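Handheld gripper pair: left side loses tracking, then the jaw width jumps
Forum: Teleoperation and Demonstration Capture

kedir_d
Hello all. I am writing here because I have a fault which I cannot close, and I would like the opinion of people who have used such devices longer than me.

We record demonstrations with two handheld grippers and a camera worn on the head. Each gripper has a white cube with square markers, and the software finds the position of the hand from these markers. In February we moved to the new version of Grokireo for the tracking, and since then the left gripper sometimes disappears for a moment. When it comes back, the jaw width is wrong. It can say fully closed when the jaws are open.

On Thursday we replayed one of these recordings on the arm in the Stomcombe room. The arm closed the gripper at full speed on the way down to the table and pushed a tray over the edge. Fortunately the door of the cell was shut and no person was inside. But I don't like it at all.

From 2,300 recordings, the checking script marked 33 as bad. All of them are the left side.

mitiku_w
Is the left marker maybe dirty or scratched? We had one with a fingerprint on the black border and it gave us trouble for days. Clean it with a dry cloth and try again before you change anything in the software.

kedir_d
I cleaned both cubes and I also printed new markers. Same result. I attach the view in the rest position, with both grippers pointing to the floor, because somebody will surely ask how we hold them.
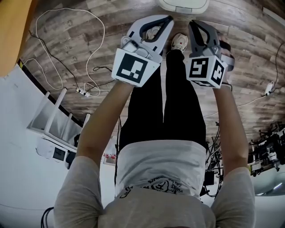
Rest position, both grippers in front of the legs. Left jaws open.

At this angle the left cube shows its marker well, and the right one is tilted so that two faces are visible. When I hold them like so, there is no fault even after a long time. The trouble begins when I reach.

hafizgoh
Thank you, this is useful. Look at the difference between your two hands. On the right the tracker has two faces to work with. On the left I can see only one face with a marker. A flat square alone can be read in two ways when it is small or tilted, and the solver flips between them. I would bet this is your "disappearing": the pose jumps so far that the filter throws it away.

Try to turn the left wrist a little so a second face comes into view, and record some minutes.

wubit.asfaw
I don't agree that this is the main problem. The wide lens bends everything strongly, look at the floorboards. If the calibration was made with the old version and only copied to the new one, the error will be worst near the border of the view, and this is where the hands go when you reach. Did you calibrate again after the update?

Also, please forgive me that I change the subject, but there are cables lying on the floor on both sides of your feet. I would move them before you look for software faults. A person who looks at the grippers does not look at the floor. At Divham a colleague caught a foot in a charger cable during recording and fell on the wrist.

kedir_d
@wubit.asfaw You are right about the cables. I will put them along the wall today. About calibration: no, we copied the old file. The release notes said it is compatible.

hafizgoh
Compatible means it loads :) But calibration alone does not explain why the right hand has no bad recordings. The right hand also goes to the border.

wubit.asfaw
It would explain it if the lens center is not where the file says. Then one side is worse than the other. Please let him test both, one at a time, so we learn which.

habibur_k
May I say that the tracking is only half of the matter? A tracker will always lose a marker sometimes. What worries me is that a wrong width value went to a real arm without any check. We use the Wubshet replay tool and we set a limit on how much the jaw width may change between two frames. If it is more, the arm stops and waits for a person. Until you have this, I would not replay anything from the left hand.

mitiku_w
+1 to the limit. And lower the speed for the first replay of every new batch.

kedir_d
Update. I made 12 test recordings with the left wrist turned and the old calibration: 2 were bad. Then I calibrated again and repeated the same number with the wrist in my usual position, and none was bad. So it seems wubit.asfaw is closer, but the sample is small and I will keep both changes for now.

The jump limit is also in place. All left hand recordings since the update are blocked from replay until I process them with the new calibration file.

hafizgoh
Good. I still think that one visible face is asking for trouble, but I accept the numbers. Please write again when you have the full batch.

Recent topics
Grokireo: old calibration file loads without a warning
How to route cables in a small recording room
Jaw fingers worn on one side only
Wubshet: arm does not resume after a protective stop
Which head strap for long sessions?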